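Wirkotberg revises neck joint on Pisness semi-hollow

April 28, 2024

Guitar maker Wirkotberg has changed the neck joint on its Pisness semi-hollow model, replacing the four-bolt plate with a glued long tenon that runs under the neck pickup. The scale length stays at 628 mm and the body outline is the same as before.

The firm says the bolted joint limited access above the 17th fret and left a gap in the pocket on a small number of guitars. The new heel is shallower and is carved after gluing. Players who want to change the neck angle will no longer be able to shim it, so the bridge now has a longer range of height adjustment.

"We lost the option of swapping a neck in ten minutes," said Pirjo Nieminen, who leads design work at the company. "Owners hardly ever did it. Repairers did, and we have spoken to them."

The tenon has been paired with a maple centre block, which adds 51 grams to the finished instrument. Pickups are the Duman pair used on the earlier version, wired to one volume and one tone control. The three-way switch has moved to the lower bout.
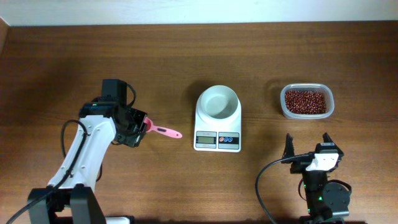

Finishes and price

The Pisness will be sold in two finishes, natural and dark cherry, both in thin satin lacquer. The gloss black version has been dropped. Strings are 10–46 as standard, and a hard case is included.

The price is €1,458. A first run of 388 guitars is planned, with left-handed models to follow in October — these will come in natural only. The bolt-on version remains on sale through Zulmont shops until stock runs out, and spare necks for it will still be made to order.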